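Veklow Opens Its Laundry Project to Questions: An Interview with Hedvika Vaněk

Hedvika Vaněk has spent seven years at Veklow, first in warehouse sorting and now as head of the household tasks group. The group has a narrow assignment. It is to establish which ordinary chores a two-armed machine can be trusted to complete without a person standing by, and to report the answer to the partners who fund the work, among them the appliance service firm Drudside.

Her own answer, given on a Tuesday morning in her office, was brief. "Some parts of some chores," she said. "I would not put my name to more than that at present."

Dr. Vaněk was asked why laundry had been chosen over dishes or floors. She replied that floors had been addressed commercially for a long time and that dishes, for all the breakage, keep their shape. "A plate is the same plate each time you meet it. A shirt is a different object every time someone puts it down. The machine has to look again, and it has to look well."

The group has logged 1523 attempts at moving garments between a basket and another place, whether a machine, a shelf or a table. Dr. Vaněk declined to give a single success rate. The figure, she said, depends heavily on what is in the basket, and a partner who remembers only one number will generally remember the wrong one.

Ketill Sveinbjörnsson, who supervises the daily runs, joined the conversation for part of the hour. He spoke about time. A person empties a small basket without thinking about it, he said, while the system may pause for 10 seconds before a single grasp. "Visitors find the pause difficult. They want to reach in and help."

He was also asked about commercial laundries and the back rooms of hotels. Mr. Sveinbjörnsson considered these a more likely first setting than the home. Carts stand in marked places, the linens are mostly of one kind, and staff can be trained to work alongside the equipment. Two laundries have expressed interest in a trial, although no agreement has been signed.

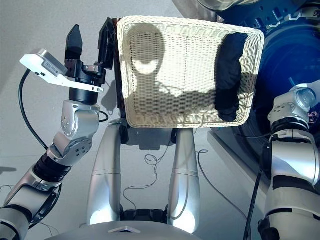
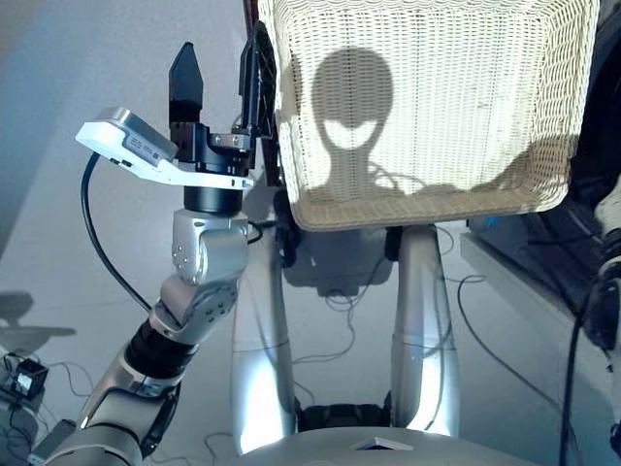
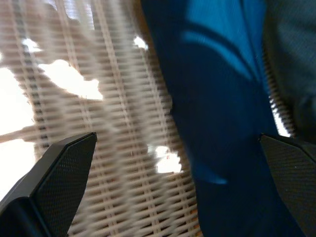 On the question of grasping, Dr. Vaněk was more willing to be drawn. The difficulty, in her account, begins before any contact is made, when the system must decide where the cloth ends and its surroundings start. Dark fabric is the case she raises most often with partners. A crumpled black cloth against the side of a white wicker basket is plain enough to a person, but the machine's own head can throw a shadow across the weave, and the software must learn that a shadow cannot be picked up. "We could light the room so that there are no shadows," she said. "Then we would have a system that works in our room."

She expects the next report, due in January, to recommend further work on mixed loads and a pause on folding. Folding attracts the most attention from outside, she acknowledged, and the recommendation may disappoint some readers. Mr. Sveinbjörnsson supported it. He would prefer a machine that empties a basket completely, he said, to one that folds a single towel and leaves the rest.

Asked whether she would have such a machine in her own home, Dr. Vaněk said that she would, for the towels.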